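Let the table have its takebacks 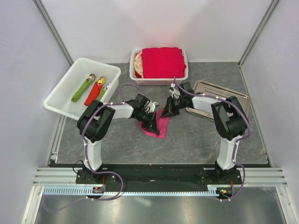 Should you let someone take back a move once they've seen what it leads to?
At a kitchen table, I'd say let them, as long as no hidden card has been turned over and the next player hasn't started. At a tournament the printed rule stands and you live with it.

I know that answer annoys people. I put it to our Wednesday group at Grovstead and we lost most of an evening to it, when we were supposed to be playing Hakmont (sixteen cards each, one shared river deck, you build bridges and charge each other for crossing them). The rulebook is very firm. Page 16 says a card is played "when it leaves the hand", and that's all you get. So if you lift your Ferryman, wave him over the board while you think and then put him back, you have played your Ferryman. Bad luck!

I think that's a daft rule for most of the people who will ever own the game, and I say that as somebody who loves it. I've played it more than anything else on my shelf and I still wave my Ferryman about like a conductor. Some of us think with our hands. If I have to sit there with my cards clamped to my chest doing toll sums in my head, I play slower, I talk less, and my tea goes cold.

The case against me is a decent one, and Ildikó Medve made it at some volume. She says a takeback is never free, even when nothing has been flipped, because the other players have already reacted. If I hover over the north bank and she winces, I've learned something. Then I say "oh, sorry, not that one" and play south, and I've basically bought a peek at her hand for nothing. She's right about that. I have done it to her, and not always by accident.

But look at what the strict version does to a new player. My nephew came along in July and on his second turn he dropped a Tollkeeper on a bridge he already owned, so he was about to pay himself a toll into the bank. Anyone could see he'd misread the icon. By the book the card stays there, he loses his coins and he's out of the running before he's got the hang of what a bridge is. We let him pick it up. He came last anyway, with 73 points to the winner's 270, and he wanted another go straight after. I don't believe he would have if we'd read page 16 at him.

Illmont, by the same publisher (Wuyts, for anyone who hasn't met them), does this much better. There you place your tile and then say "done", and until you've said it you can shuffle the thing round the board as much as you like. One word and the whole argument goes away. You still get the wincing problem, I'll grant you, but everyone has it equally, and half the fun becomes wincing on purpose. I've seen a beautifully fake groan win a game of Illmont.

So why didn't they carry it over to Hakmont? My guess is the Bandit cards, which can be thrown in out of turn the moment something is played. With a "done" rule you'd have to wait for the word before throwing one, and people are terrible at waiting. We tried it and had two Bandits come flying in early, and then a second argument about whether those could be taken back as well. (We let them. It got silly. Someone's crisps went in the river.)

What we've ended up with is a bit of a fudge. You can take back a card if nobody has responded to it and you haven't seen anything new, and you get one a game once everyone knows the rules. Beginners get as many as they need. Ildikó has agreed to this on the condition that she's allowed to tut.

If Wuyts ever do a second edition, I'd like a little box on page 16 giving the friendly version next to the strict one. It needn't be long. Until then I've pencilled ours into the margin of the club copy, and if you borrow it, please don't rub it out.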